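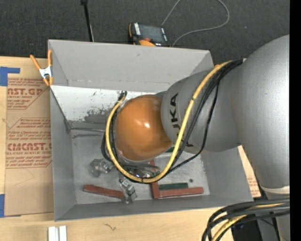

Gunnel Dalen wants to know why we are still paying people to pick parts out of a bin. Her comment on my June post put it more politely than that, but the question was clear enough: a car body gets welded without a human hand on it, so why does sorting a tray of leftovers at the end of a shift still take a person and a stool?

Filed under: Shop Floor / Automation
7 min read

I started a reply and it got too long for the comment box.

The short answer is that welding a car body is the same job every time and a bin of leftovers is a different job every time. The part is in a known place when the welder gets to it because somebody spent a lot of money on fixtures to put it there. Take away the fixtures and the arm has to find the part first. The arm itself is the mature piece of the system. An industrial arm will go back to the same point all day with less error than I can measure with the tools in my drawer. What it does not have is any opinion on where the point should be.

Look at the bin at the top of the page. There is very little in it. A few reddish-brown bars, some dark green, and a few clear, shiny pieces. A person would have it emptied and sorted before finishing a sentence. For a vision system it is several separate problems sharing one floor.

The bars are the easy ones. They are opaque and straight, they contrast with the gray metal, and a bar has an obvious axis. Find the long direction, come down across the short direction, close. Most of the commercial packages I have tried will do this with default settings if the bar is lying by itself in the middle.

Two bars touching is harder. When the end of one meets the end of another, a lot of segmentation software reports a single L-shaped object, and the grasp planner then proposes to pick it up at the corner. A two-finger gripper closing on a corner that is really a gap between two parts will usually push them apart and come up with nothing. That is a mild failure, since the scene is now easier than it was. The bad version is when it gets one finger on each part and lifts them both for a moment.

The clear pieces are where most of the engineering time goes. A depth camera that projects a pattern needs the pattern to come back from the surface of the thing. With clear plastic, much of it goes through and comes back from the floor of the bin, bent, or bounces off a facet and never comes back at all. The depth image then shows a hole, or a patch of floor that is slightly wrong. Planners treat holes as unknown and patches of floor as floor. So the arm either refuses to go near the object or drives through it on the way to something else.

You can train a network on color images to outline clear objects, and it works better than I expected a few years ago. It tends to key on glints. Move the overhead light and the glints move. Lleucu Bowen ran one of these for a while on a packing bench at Otambridge and kept a piece of tape on the floor marking where the lamp stand had to go, which tells you how well the thing generalized.

Then there is the bin. Sloping walls help in one way, as parts slide toward the middle. They hurt in another, as the wrist of the arm is wide and the wall is in the way whenever the part is near the edge. People underestimate this. The reach in the data sheet is for the flange in open air. The reach with the wrist tilted, a tool bolted on, and a wall on each side is a good deal less, and there is normally a strip along the walls that the arm can see into and cannot get into at all. A person handles it by sliding the part away from the wall with a fingertip. We have had robots doing that in papers for a long time. I have seen it on a paying line once.

Cabling is the other thing that never shows up in the simulation. External cables are routed outside the arm, with slack at the joints so the wrist can turn. The slack has to go somewhere, and with the arm pointing down into a bin, it hangs into the same volume where the parts are. It blocks a fixed camera's view, and it blocks a different bit of the view for every pose. Ties help until the wrist needs the length you tied up. You can hide the whole bundle inside the arm if you buy the right arm and never want to add a sensor later.

Now some numbers, as I promised Gunnel I would include some.

In June I spent a stretch of days at Plander, a small fabricator that was deciding whether to buy a sorting cell. Their offcuts go into metal bins in mixed materials and somebody has to separate them before they can be reused or sold. Macario Robles and I set up a trial on their own scrap with a leased arm and a parallel gripper, and logged every attempt. We stopped at 340.

Of those, 300 ended with the right part in the right tray. The other 40 did not. I went through the log afterward with coffee and sorted the failures by hand. Most were clear acrylic that the camera missed or placed at the wrong height. The next group was parts against a wall. A small remainder was double picks, one dropped part that landed outside the bin, and one emergency stop that was my fault for leaning on the fence.

Three hundred out of 340 is a respectable result for a demo and a poor one for a shift. Every failure wants a decision. If the miss is harmless the cell can try again, and ours did, up to three times. After that it has to call someone. On a full bin it called someone often enough that Macario never got to sit down with anything else. The person had been moved from picking parts to waiting for a beep, and of the two I would say picking parts is the better job.

Speed was acceptable. A successful cycle took almost 5 seconds, and I have no complaint about that. Hands are faster for a small bin, the machine is steadier over a long day, and somewhere in between they cross.

What I told Plander was to change the scrap before changing the labor. If the clear offcuts went into their own bin at the saw, the remaining mix would be opaque stock, and on opaque stock our log was good enough to think about. They had not considered it, as the quote they got from the vendor described the cell as handling "mixed materials," and it did handle them, in the sense that it tried. A divider at the saw costs almost nothing. I gather they have put it in and have not bought the cell.

That brings me to the household half of Gunnel's question, which was about dishwashers. Everything above gets worse. Drinking glasses are clear acrylic with higher stakes. A rack is a bin with a lot more walls. Cutlery is shiny, nested and thin. The lighting is whatever the kitchen has, and a toddler may be standing in the workspace, so the arm has to be light and slow, and a light, slow arm has trouble with a cast-iron pan. I do not doubt a machine can be shown unloading a dishwasher on video. I have seen those videos and I would like the log file that goes with them.

Phong Trịnh disagrees with me here and has for years. His view is that learned policies trained on a large pile of human demonstrations will go straight past the pipeline I have been describing. No segmentation, no grasp planner, just images in and motion out. He points out that such a policy can learn to nudge a part off a wall without anyone writing a nudge routine, and that it does not care whether the depth image has a hole in it if it never uses depth. Both points are fair. I have watched one of these systems pick clear parts that my own setup could not see.

My reservation is about the last few percent and what happens there. When my pipeline fails I can open the log and see that the wrist hit the planned limit, or that the height was wrong. When the learned one fails, it hovers. Phong says collect more data on the hovering. He may well be right. I would still want to know how much more before I signed for one.

So, Gunnel: for opaque parts of a few known shapes, in a bin with room around the tool, with a person within earshot, yes, now. For a mixed bin with clear pieces in it, some of the time. For your dishwasher, I would keep the current arrangement.

The next post will be on tool changers, if Ravindra Shukla sends back the one he borrowed. If anybody has run a suction cup on scuffed acrylic for longer than a week, I would like to hear what the seal looked like at the end, and which cup you used.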